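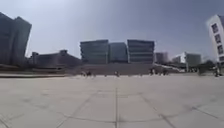
The Open Day at Stalholm

Search stories Go

Bohdana Tkachuk had been given the plaza from two o'clock until four. The Verkis unit stood at the south end on its four wheels, powered up and stationary, with its camera feed running to a monitor on the trestle table. Her instructions were to drive it to the steps and back, by itself, as often as visitors wanted.

"How does it know where to go?" asked a man with a Wiltico badge.

"It follows the joints between the slabs. There is one long straight seam that heads towards the buildings. It measures its distance from that seam and corrects."

"And if the seam stops?"

"It stops."

He wrote this down. Wiltico had paid for 140 hours of testing and had sent him to see what they had bought. On the monitor the grey slabs ran out to the three flat-roofed blocks, and the people near the low wall were very small.

She pressed the release. The unit moved off at walking pace. The log printed a line for each correction, and she read the first few aloud — left, left, none, right — until she saw that he was watching the people instead.

"Does it see them?"

"At this distance it sees that something is there. It does not decide what until it is closer."

"How close?"

"Eight metres."

He wrote this down too. The unit went on. At correction 472 it halted, well short of the steps, and the log gave a fault code, 3139. Bohdana looked it up in the binder, although she knew it. Pillay had written the entry himself before he left the firm. It read: Path valid. No obstacle. Unit has declined to proceed.

"Is that a fault?" the man asked.

"It is listed under faults."

"What do you do about it?"

She turned the page over. The back was blank. Across the plaza the unit had begun to turn its camera slowly to the right, towards the trees, and on the monitor the seam slid out of view.

"We wait," she said, and entered the time.

Filed under: Short fiction, Machines, Workplace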